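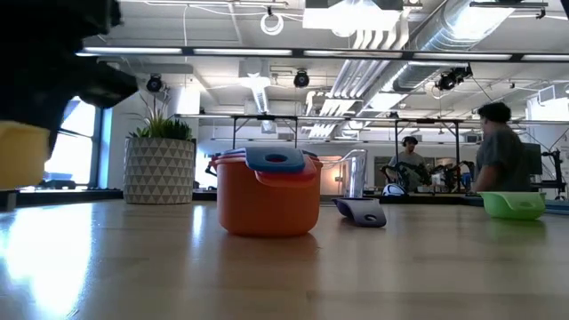 Nested measuring cups on a wooden tabletop, with a clear measuring cup standing behind.

Nesting measuring cups are sets of small open cups in graded sizes, made so that each one fits inside the next larger one. They are used in home kitchens to measure ingredients by volume, chiefly flour, sugar, rice, oats and other dry goods. Most have a short handle on one side, often with a hole at the end for hanging. They are sold in plastic, stainless steel, ceramic and glass.

Sizes

A basic American set covers the quarter cup, third cup, half cup and full cup. Larger sets add in-between sizes such as the two-thirds and three-quarters cup, and many include spoon measures as well, which can bring a set to 8 or 10 pieces. The Mestow range, a line of plastic kitchenware, was sold in sets of 11, with the spoon measures stored in the smallest cup. The size is usually molded into the handle or stamped on the bottom. Printed sizes wear off sooner than molded ones.

Color coding 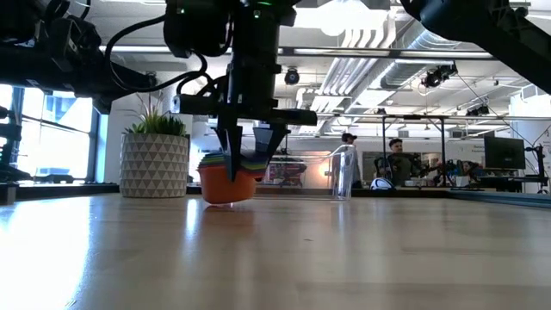 Color coding gives each size in a set its own color, so that a cook can pick out the right one without reading the handle. It became common once plastic sets were molded in bright colors. The colors also help when a set is put away, as a missing size leaves a gap in the usual order. In a stack with an orange cup on the outside, the rims above it may show green, blue, purple and yellow, one layered over another. There is no shared standard. A color that marks the half cup in one maker's set may mark the quarter cup in another's, and cooks who mix pieces from two sets have to go back to the markings.

Dry and liquid measures

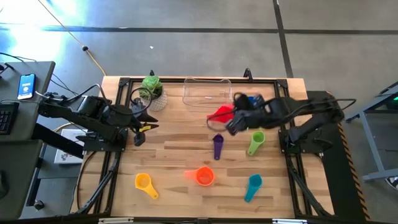
Reading time: 3 minutes

Dry measuring cups are filled to the rim and leveled with a straight edge, usually the back of a knife. Liquid measuring cups are taller, are often clear, and have lines on the side below the rim – this leaves room to carry the liquid without spilling. The two kinds hold the same volume for the same marked size, but a dry cup filled to the brim with milk is hard to move, and flour in a liquid cup is hard to level.

The way a dry cup is filled changes the result. Flour spooned in lightly weighs less than flour scooped straight from the bag, and brown sugar is normally pressed down. The Hennessy baking booklet, handed out with flour bins, told readers to spoon flour into the cup and never tap it on the counter.

Handles and balance 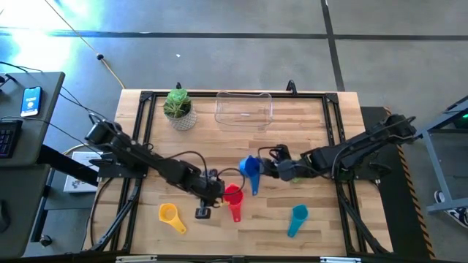 Handle length affects how a cup scoops and how well it stays put on the counter. A long handle reaches into a deep canister but can tip a small cup when it is empty, and a heavy metal handle makes this worse. Makers deal with the problem by widening the base or thinning the handle. Plastic cups such as the yellow one lying flat on the tabletop, with its handle stretched out to the side, take up a good deal more counter space apart than they do stacked. Some Jastton sets have handles that snap together, and Cladetti sets are held on a ring.

Care

Most plastic sets can go on the top rack of a dishwasher. Cups should be dried before they are nested, as water caught between two sizes can make them stick. Stuck cups generally come apart after a short soak in warm water.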